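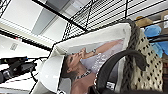 How to Put a Long Comic Series in Reading Order

So you bought the whole run! Maybe it was one big longbox from a seller, maybe it was years of single issues stuffed in a closet. Either way, the fun part is ahead of you, and it starts with getting everything into an order you can read.

I worked this out on my own set of Surkton, which runs 137 issues plus the Forkport miniseries, two annuals and a crossover that hops between four titles. It took me one long Wednesday evening and a pot of coffee, and I loved every minute.

What you need
A clear floor or a big table
Index cards or cut-up cereal boxes for dividers
A pencil
A notebook or a spreadsheet
Bags and boards for anything loose

Step 1: Sort by title
Forget the story for now. Make one pile per title and put each pile in number order. Check the small print inside the front cover as you go, where you'll find the full series title and the volume. My Thaler pile had two different issue #6s in it, and I would have mixed them up by the covers alone.

Step 2: Write down your gaps
Go through each pile and list what's missing. Do this before you start shuffling titles together, because a gap is easy to spot in a straight run and a real pain to find later.

Step 3: Find the hinge issues
These are the ones where a story crosses from one title to another. Look for "continued in" boxes on the last page and little editor's notes at the bottom of panels. Put a divider card at every hinge and write where the story goes next. Biljana Petkov drew these great two-page fights that start in Surkton and finish in Forkport, and they're so much better read back to back!

Step 4: Slot in the annuals
Annuals are sneaky. The cover month won't always match the story. The Surkton annual says March, but Rosalie Nägeli's script has the bridge still standing, so it has to go before #41. Skim for costumes, injuries and who's on speaking terms with whom.

Step 5: Merge and number
Now lay it all out as one line, following your divider cards. Give every issue a reading number in your notebook (never on the comic, please). Mine ended at 179, and seeing that last number go down felt fantastic.

Step 6: Box it up
Keep the books upright and snug, with enough room to pull one out without scraping its neighbors. Write the first and last reading numbers on the end of each box.

If you turn up a missing issue later, call it 52A or 52B and slide it in. No need to renumber the rest.

Next up for me is Bideveo, all 278 issues of it. I've already cleared the floor!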